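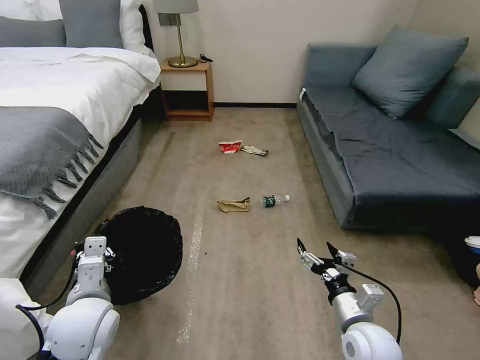

4. Setting Up the Lalten Room Thermostat

4.1 Before you start

The Lalten wall unit controls one fan coil and one window contact. Each guest room needs its own unit. Suites with a separate sitting area need two, paired as described in Section 6.

You will need the room list, the installer code printed inside the control box lid, and a small flat screwdriver. The Tririsgate gateway for the floor must be powered and show a steady green light.

CAUTION: Turn off the fan coil at the breaker before removing the wall plate. The terminals behind the plate stay live when the thermostat display is off.

4.2 Mounting and first power-up

1. Hold the wall plate level and mark the two screw holes. Keep the plate clear of supply grilles, lamps and direct sun.
2. Pull the cable through the center opening. Strip no more than 1/4 inch from each conductor.
3. Connect the conductors according to the label on the back plate. Terminal 5 is left empty on two-pipe systems.
4. Press the display unit onto the plate until both side clips catch.
5. Restore power. The display runs a self-test and then shows "Addr".

Note: If the display shows "E2", the window contact is wired but not detected. Check the jumper next to terminal 7.

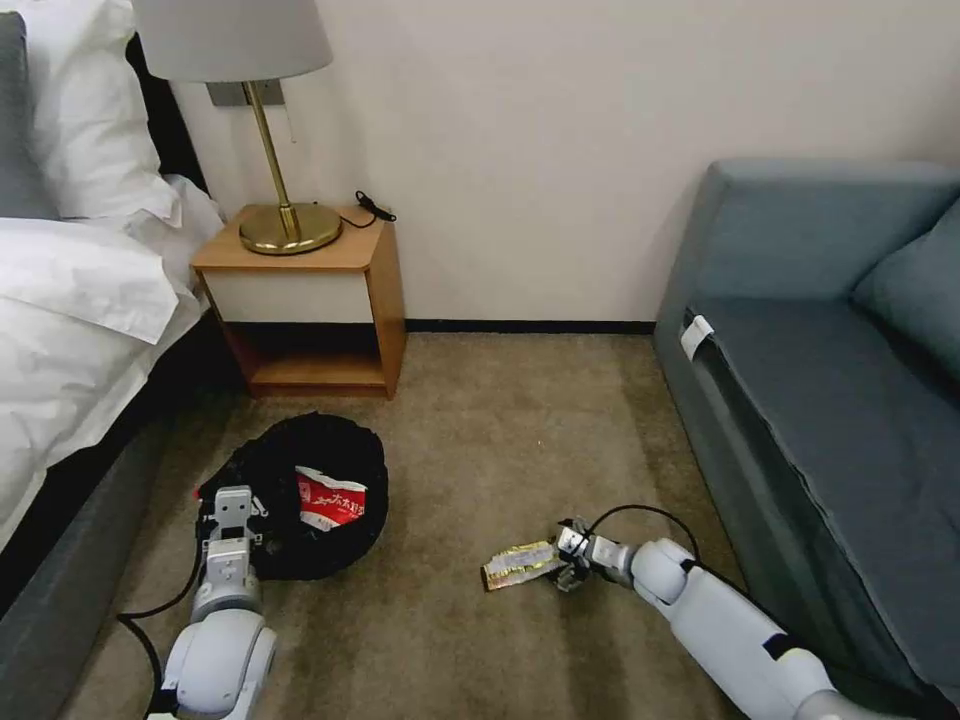

4.3 Addressing

6. Hold the fan key and the down key together until the address field blinks.
7. Enter the room address. A single gateway accepts addresses 1 through 80. Do not use the same address twice on one gateway; both units will drop offline.
8. Press the fan key once to save. The unit restarts.
9. On the gateway page, open Devices and confirm that the new address is listed as "Joined".

4.4 Temperature limits

Guests can adjust the set point only within the limits stored here. The factory upper limit is 28 °C. To change the display to Fahrenheit, set parameter P03 to 1 before editing any limit. Limits entered in Celsius are not converted afterward and must be typed in again.

P10 Lower limit, occupied
P11 Upper limit, occupied
P12 Setback, unoccupied
P14 Delay after window opens, in seconds

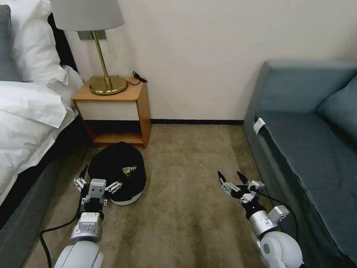
Parameter P14 should be longer than the time it takes housekeeping to air the room, or the fan coil will cycle during cleaning. Values below 98 are rejected if the Mihăilă scheduling add-on is active.

10. Press and hold the fan key to leave the parameter menu. Changes are lost if the menu times out.

4.5 Filter reminder

The reminder appears after 3,000 hours of fan operation. To reset it, hold the up key until "Fil" disappears. Resetting the reminder does not clear the total run time, which is kept under P31.

Record the address, firmware version and P31 reading for each room on the commissioning sheet. Return completed sheets to Petrică Mocanu at Allus Technical Support.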